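Brimstead Community Meals Program
Progress Report to the Vallstead Fund, Second Reporting Period

1. Summary

The program continued at its two sites, Brimstead and Idthorpe, throughout the period. A total of 496 lunches were served to residents aged 65 and over, and 88 residents are now registered. Spending remains within the approved budget, with one transfer between lines requested under section 4.

2. Service delivery

The Brimstead site opened on every planned date. Idthorpe lost four sessions in December when the boiler in the church hall failed. Registered residents were telephoned the evening before each missed session, and cold lunches were delivered to those who asked for them. The hall has since replaced the boiler at its own expense.

Demand for home delivery has grown faster than the original proposal allowed for. At present 19 residents receive their lunch at home, most of them on the Idthorpe side of the river, where the bus no longer runs at midday. Deliveries leave the kitchen at 11:15 a.m. The last household on the route is reached shortly before 1 p.m., later than the program would like.

3. Menu and nutrition

The menu was revised after the first report. Soups are now offered at every session, salt has been reduced in the stock base, and a soft-food choice is prepared on request. Plate waste fell after portions of bread and potatoes were made smaller – second helpings remain available. Several residents have asked for the barley soup to return, and it will do so next period.

4. Budget

Food costs were slightly under plan and fuel costs slightly over. The program requests permission to move the unspent balance of the equipment line to transportation. No increase in the total award is sought.

5. Next period

A second delivery route will be tested from Idthorpe, with the aim of reaching all households by 12:30 p.m. Registration forms will also be issued in large print.
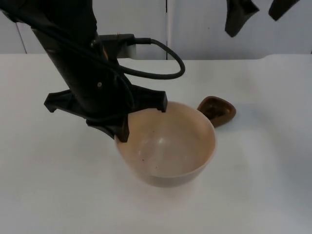
Waltraud Gruber has replied that the transfer to transportation can be approved as requested, and asks that the next report list delivery times for each route separately.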